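Petgate - bench assembly helpers wanted, part time

Posted March 19, 2026

Need people for cable and strap work at our Killemine room. Small team, everyone at one big table. You'll sort leads, fit straps, label boxes, clear up after. 13 hours a week to start, could be more by October. Pay talked about on the phone, paid every 2 weeks.
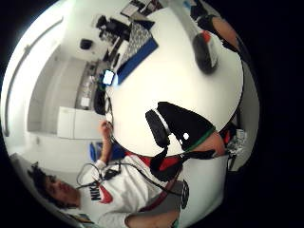

Cables in hand at the round table, Killemine

You need: steady hands, ok with small parts and thin wires. Ok with elbows, it gets crowded. No certificate needed. Soldering a plus, we'll teach the rest. Bring your own laptop if you like, theres wifi and tea.

Shifts are 8 to noon or afternoons, pick one and stick to it pls. Parts come in from Vastell in mixed crates and half the job is sorting them before anybody can build anything.

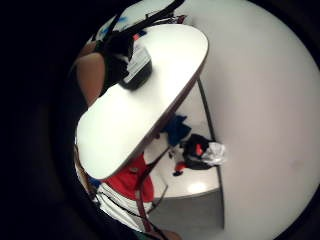 Labeling is the bit most new people rush. Every unit gets its label before it leaves the table, flat and on the upper face, like the black one with the white label on the white tabletop. Crooked ones get redone. Straps get checked at the same time, then it all goes on the Kwan sheet.

To apply: short email, few lines about you, which shift, when you can start. No cover letter. We try to anwser inside 2 weeks. Under 18s need a parent's ok in writing.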